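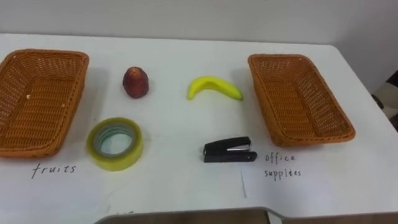
A robot that works near people has to follow rules, just as drivers and swimmers do. Some rules are about safety and some are about doing the job properly. Take a simple tidying job. There are two baskets, and a word written on the table next to each one tells you what belongs in it. The banana should go with the fruits. The stapler should go with the office things, even though someone has spelled "supplies" as "supplees". A person reads that and knows what it means. A good rule for robot makers is to test with messy, everyday writing as well as perfect printing.

Who writes the rules?
Some are written by groups of experts from many countries. These are called standards. Others are made by the people who run one room or one building. At the Clundel workshop, Dorota Krajewska keeps a list by the door:

Know where the stop button is before the robot is switched on.
Stay out of reach of the arms while they are moving.
Keep the floor clear where people walk.
Only one person gives the robot its instructions.

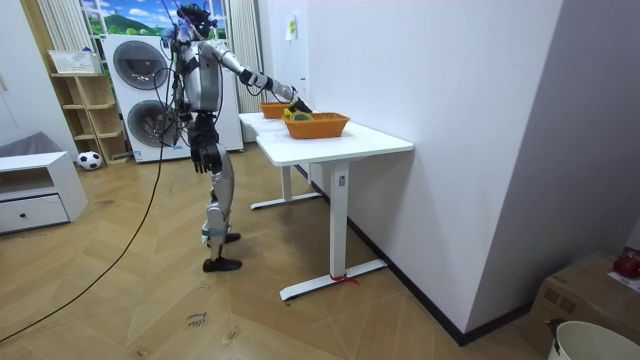

A robot reaching over a basket on a desk.

Look at how far an arm can stretch. That distance is called its reach, and it helps people decide where to stand. If a robot's reach is 80 centimetres, you stand further back than that – a robot can also lean or take a step.

Cables need a rule too. A cable on the floor can trip a person or a robot, so check where it lies before you walk past.

Words to know
Standard: a set of rules that many people agree to use.
Reach: how far an arm can stretch.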